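Projektbericht: Beschaffungsplanung für einen Greifarbeitsplatz

Für das Projekt Susus stand uns ein Budget von 2.172 Euro zur Verfügung. Der Arm gehört dem Institut und musste nicht bezahlt werden. Zu planen waren Greifer, Montageplatte, Kleinteile und die Gegenstände für die Greifversuche.

Vor der Bestellung haben wir den Arbeitsplatz in der Simulation aufgebaut. So ließ sich klären, wie viel Platz der Greifer zwischen den Gegenständen braucht und welche Formen auf die Einkaufsliste gehören.
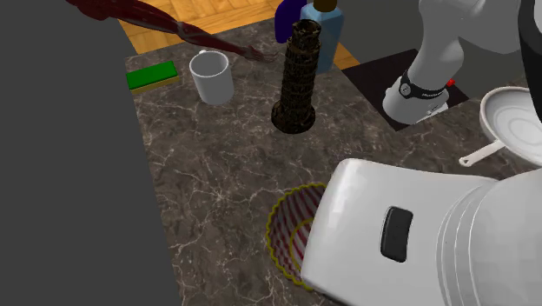
Mira Oelrich
Studentische Projektleitung, Teilprojekt Beschaffung

Die simulierte Arbeitsplatte hat eine Marmoroberfläche, der Arm steht auf einer schwarzen Montageplatte. Becher, Schwamm, Flaschen und Pfanne sind im Handel leicht zu bekommen. Beim Turmmodell und beim anatomischen Armmodell liegen die Preise weit auseinander - beide stehen deshalb als optional in der Liste.

Für den Greifer lagen Angebote von Trellier und Harawira vor. Trellier war günstiger, nannte aber elf Wochen Lieferzeit. Harawira liefert in fünf Wochen, die Ersatzbacken sind im Preis enthalten. Wir empfehlen Harawira. Die Montageplatte kommt von Zaltis, Lieferzeit sieben Tage.

Offen ist noch der Versand - er war in keinem der Angebote ausgewiesen. Die Bestellung soll im Mai ausgelöst werden.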